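Why Does My Voice Bounce Back? All About Echoes

Hi again, sound fans! Last time I wrote about thunder, and a whole pile of you wrote in asking about echoes. Good choice! I love echoes. When I was eight I yelled my own name at the cliffs by Lake Claten until my throat hurt.

So what is an echo? When you shout, you make the air wiggle. The wiggle travels away from you in every direction, a bit like the rings when you drop a pebble in a pond. If it hits something big and hard, like a cliff or a brick wall, a lot of it bounces off and comes back to your ears. You hear yourself twice!

Sound is fast (more than 1,000 feet every second!), so if the wall is too close, the bounce gets back before your ears can tell it apart from the first shout. You need to stand well back, and then you'll hear a gap.

Indoors, you usually get a sort of ringing, with lots of little bounces all mixed together. Grown-ups call it reverberation. (Try saying that in a tunnel.) Plain walls and a plain ceiling are great at it. Rugs, curtains and big squashy couches soak the sound up.
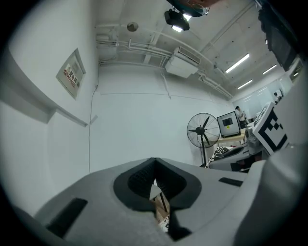 But my bedroom doesn't echo at all, wrote Loken Street Reader, and I shouted really loud. I bet you've got a bed in there, Loken Street Reader! Blankets and pillows are sound sponges. Try the bathroom, where the tiles are nice and hard, and sing something slow.

Now for an experiment. Find a big wall outside with lots of open space in front of it, and take a grown-up along. Stand far back and clap 2 blocks of wood together, just once. Listen. Walk a few steps closer and clap again. Keep going until the echo seems to vanish into the clap. I did this behind the old Ackermann mill and lost mine 104 steps after I started, but my steps are pretty small.

Bats use echoes too! They make high squeaks, then listen for the bounces to find moths in the dark. Dolphins do it with clicks under the water.

In May I'll be writing about why your voice sounds so weird on a recording. Send me your questions before then, and tell me where you found your best echo!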